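Chasing a sync bug through 895 recordings

4 min read

I promised myself I'd write this up while it was still fresh, so apologies if it rambles. The short version is that I spent most of a fortnight hunting a timing fault in Endetti, the little recording tool I look after, and the fix was 2 lines. I'm still a bit cross.

Some background for anyone who doesn't follow along. Endetti takes the stream from each hand-held gripper, plus the head camera, and stitches the lot into one tidy recording. Those recordings go to Juhl, our training code, which learns a policy from them. If the streams don't line up, Juhl happily learns nonsense and never complains (it's very polite like that).

What I'd noticed was that the policy kept closing its fingers too early. Only by a whisker, but on small parts a whisker is plenty! I blamed the perception side first and wasted three evenings on it. Then I blamed the learning rate, as one does. In the end I went back to the dullest task we have, small white blocks in a shallow metal tray, and stepped through recordings with the left and right tracks plotted one on top of the other. 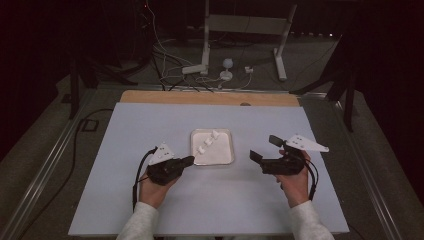 What the plots showed

The left gripper was running 64 milliseconds behind the right. Every single time, in all 895 recordings. I'd been looking for something random and jittery, so a nice flat offset had sailed straight past me – my checking script took the average off before it drew anything. Past me thought that was clever.

The cause was in how Endetti stamps incoming messages. The right stream got its time from the device, and the left got its time when the message reached the front of the queue. Same function, different default, and the default had changed when I tidied up the config loader back in the Weston branch. I remember being very pleased with that tidy-up.

Putting it right

Both streams now use device time, and Endetti refuses to start if they disagree about it. I also wrote a small repair script that shifts the old left tracks, so we don't have to bin anything. It chewed through the whole set while I made lunch.

I retrained for 3000 steps on the repaired data, just to see, and the early closing has gone. The policy does hesitate over the tray a bit more than I'd like, but I suspect that's a separate problem and I'm leaving it alone for now.

Next job is moving the same check into Trevon, our replay viewer, so the offset gets printed in the corner whenever you open a recording. I've got it half working. The number is right but the text is upside down.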